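How an Animated Episode Is Made

An animated episode looks like one continuous thing. It is built from separate drawings, shown so fast that your eye joins them together. Film and television animation normally runs at 24 frames per second. A frame is a single still picture.

Words to know
Storyboard: a set of small sketches that shows the story in order.
Key drawing: a drawing of an important position, such as the start or end of a jump.
In-between: a drawing that fills the gap between two key drawings.
Cut: one unbroken piece of the episode, seen from one viewpoint.

Step 1: The script
A writer decides what happens and what each character says. For the fantasy series Sandura, the writer was Shirley Sawatzky. The series follows a girl named Gauthier who finds a map of a sunken city called Kultanach. Each script was 16 pages long.

Step 2: The storyboard
The director turns the script into sketches. Each sketch has notes beside it that give the length of the cut, the sound, and the movement. The director of Sandura, Dinesh Munasinghe, divided the first episode into 452 cuts. Some lasted less than a second. The longest showed the tide going out and had no talking in it.

Step 3: Key drawings
Key animators draw the main positions. If a character picks up a cup, there may be four key drawings: the hand at rest, the hand reaching, the fingers closing, and the cup in the air. The animator also writes a timing sheet. It tells the rest of the team how long each drawing stays on the screen.

Animators study real objects to get these positions right. A cup that is held at a tilt has a rim that looks like an oval, and the oval gets wider or narrower as the cup turns.
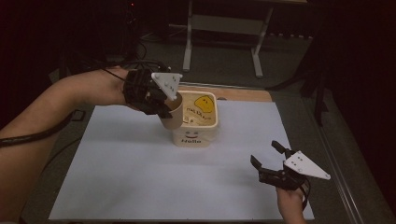
Step 4: In-betweens
Other animators draw the positions between the key drawings. A slow movement needs many in-betweens, placed close together. A fast movement needs only a few. Many series use one drawing for two or three frames in a row — this is called animating "on twos" or "on threes." It saves work, and most viewers do not notice.

Step 5: Color and backgrounds
Characters and backgrounds are made by different teams. The color team follows a chart so that a character's coat is the same shade in every cut. A night cut needs its own chart with darker shades. The background for the harbor town of Jostard was painted once and used again in later episodes.

Step 6: Putting it together
A computer program stacks the layers. The background goes at the bottom, the characters go above it, and effects such as rain or glowing light usually go on top. This job is called compositing.

Step 7: Sound
Voice actors record the lines in a studio. In some countries this is done after much of the drawing is finished. In others it is done first, and the animators match the mouths to the voices. Music and sound effects are mixed in, and the finished episode is sent to the broadcaster.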